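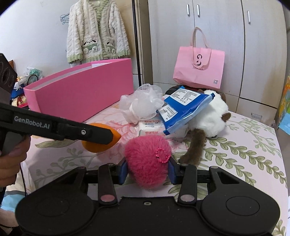

Re: [nesetwood-home] Wool dryer balls, washing sheets less, and the Bresum claims

Wednesday, 7:40 pm

I read the whole post twice and I still don't buy it. Quoting the part I mean:

> We switched to the Bresum wool balls in July and I will never go
> back. Drying time on a full load of bedding is down by almost half,
> the sheets come out softer, and there's no static at all. The box
> says they are good for 2000 loads, so even at 44 dollars a set they
> pay for themselves. I also stopped using softener and cut the
> detergent down to a spoonful. Has anyone else noticed how much
> fresher everything smells? I'm telling everyone on the list to try it.

Down by almost half compared to what? If you started in July, you were comparing summer loads to spring loads. Your laundry room is warmer, and most people have swapped the heavy blanket for a single sheet by then. Mine dries faster in July too and I don't own any wool balls.

I did try a set, a different brand (Volari, cheaper, same size as far as I can tell). I ran the same load each time: one fitted sheet, one flat, four pillowcases, all cotton, same spin speed. With no balls, 44 minutes to the point where the dryer shut itself off. With the balls in, it was a couple of minutes less on one run and a minute more on the next. I did 11 loads before I got bored. If there is a saving there, it's smaller than the difference between cleaning the lint screen and forgetting to.

What did make a difference, and a big one, was pulling the fitted sheet out halfway and shaking it loose. It balls itself up with the pillowcases inside and the middle stays damp. Costs nothing.

On the 2000 loads: at four loads a week that is more than nine years. I'd like to know who ran that test. Mine were already shedding by the end and one had started to come apart. I picked gray fuzz off a pillowcase for most of an evening.

Static I'll half give you. There was less of it on the cotton. But cotton hardly has any to begin with, and on the fleece throw I still got a snap off the thing that made me swear.

As for softness, you changed three things at once. You stopped the softener, cut the detergent and added the balls. My money is on the detergent. Most of us use far too much, it doesn't rinse out, and the fabric goes stiff and a bit gray. Try going back to your old amount with the balls still in and see how the sheets feel after a month. I'd be interested in the answer and will say so on the list if I'm wrong.

The smell I can't argue with, except that clean laundry with nothing added mostly smells of nothing, and that may be what you're noticing.

Somebody also asked last week about the Swai sheets that are supposed to stay cool. I have a set. They are thin. They were cool the way any thin sheet is cool, and the elastic on one corner gave out after the first winter. I wouldn't pay full price again.

Does anybody have a dryer that reports how much power each load used? Minutes are a poor stand-in, and mine only has a dial and a buzzer.

--
To leave this list, send a blank message with "unsubscribe" in the subject line.
Replies go to the whole list by default.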